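Home | Guides | Hardware | Simulation | Downloads | Forum

Recording teleoperated demonstrations in the Pellier simulator

This page covers recording pick-and-place demonstrations with a hand controller in Pellier, from scene setup to export. It assumes the Sturau driver is installed and that the arm already follows the controller in the empty test scene. If it does not, work through the driver guide first.

1. Load the scene

Start Pellier and open the apple task from the Khalaf scene pack. Set the control rate before you enable the arm. Changing it afterward resets the controller offset, and the arm will jump on the next clutch press.

Select both camera streams: the fixed overview and the close view. Operators work mostly from the overview during the approach and switch to the close view for the last part of the reach. Both are written to the episode whether or not they are on screen.

2. Check the close view

Pause the simulation and look at the close stream at full size. The object to be grasped must be identifiable without help from the overview. It does not have to be fully in view, but enough of its outline must show for the operator to judge where its center lies.

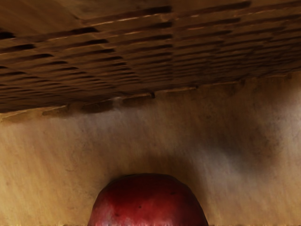
Close view, apple task. Only the top of the apple is in view, against the tan surface.

With a view like this one, the left-right position of the apple is easy to read and its lower half is not visible at all. Take the grasp height from the overview. Soft shading on the tan surface is a poor depth cue and should be ignored when steering. The color contrast between the apple and its background is strong enough that no lighting change is needed.

If the object is missing from the close view entirely, move the arm by hand controller until it appears, then save that pose as the start pose.

3. Record an episode

Hold the clutch and press Record. Wait 2 seconds before moving, so that every episode begins with a short still segment. Approach at a steady speed. Avoid small corrections near the object — a policy trained on them will tend to hesitate in the same place. If the approach is off by more than a small amount, back away and come in again, or discard the episode.

Close the gripper with a single trigger pull. Lift, move to the goal, release, and retract before pressing Stop. An episode that ends with the gripper still touching the object will be rejected by the checker.

4. Review and export

Replay each episode in the close view at half speed. Delete any with dropped frames or a double grasp. Our last set for this task kept 455 episodes and lost 19 to the checker, mostly for early stops.

Export to the Jurudby format with joint positions and both camera streams enabled. Leave the streams uncropped. Cropping belongs in the training configuration, where it can be undone.

Known problem: on the March build, the clutch state is not saved if the controller disconnects during an episode. Discard the episode and restart the driver — reconnecting alone does not clear the fault.

Written by Simão Carrilho. Driver notes checked by Bülent Kahraman.

Contact | Report an error on this page | Back to top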